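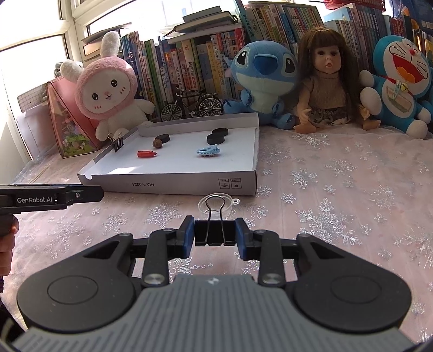 Black binder clip and clear suction hook.

Open day at the Clolham retreat house, 29 May 2024

The house stands at the top of a lane with no pavement, so walkers should allow extra time from the bus stop. I came with Nisreen Moussa from our meditation circle. We had both read about the place and wanted to see it before deciding whether to book a longer stay. There was a car park at the side, already full when we got to the gate.

Visitors were taken round in small groups. Ours was led by Marlene Gerlach, who has lived in the community since she retired from teaching. She began in the chapel and asked us to sit for a few minutes before she said anything. It is a plain room with a low ceiling and chairs set in a circle. The community prays there 4 times a day and guests may join any of the services or none of them. The early one is sung, and the others are mostly silence with a short reading.

After the chapel we saw the library. It has shelves to the ceiling and a good section on the desert fathers, some Sufi poetry, and a lot of old parish magazines which nobody has sorted. Guests can borrow anything as long as it stays in the building. The guest rooms are upstairs. They are small and clean, with a bed, a desk and a lamp. Phones are left in a drawer by the front door during silent retreats. One man in our group asked what happened if his family needed him, and Marlene said there was a landline in the office and someone always answered it.

Lunch was soup, bread and a hard cheese, eaten without talking while Ayman Sabbagh read aloud. He chose a story about a water carrier who is sent to find the driest field in the valley and keeps coming back to his own. I had not heard it before. Nisreen found eating in silence difficult and said so later. I liked it more than I expected, though I could have done with a second bowl and did not know how to ask.

In the afternoon there was a talk by Mireille Rizk on how people come to join the community. Anyone who asks is told to go home and wait until March, then ask again. If they still want to come they live in the house as a guest for a year, doing the same work as everyone else: laundry, garden, kitchen. She spoke about her own first winter there, when she was given the stairs to sweep and resented it. She now trains the newcomers and starts them on the stairs. The daughter house at Grustovville follows the same pattern but takes fewer people.

Questions went on for a while. Someone wanted to know about money. There are no set fees for day visits, and a weekend costs £294 with meals. A reduced rate can be asked for in writing and no proof is needed.

We finished in the garden, where the beans were doing well and the roses had blackfly. Tea was served by the back door.

The next introductory weekend has 3 places left. Bookings are taken by post or by telephone in the mornings. Bring indoor shoes and a warm jumper, as the chapel is cold even in summer. Nisreen has put her name down. I am still thinking about it.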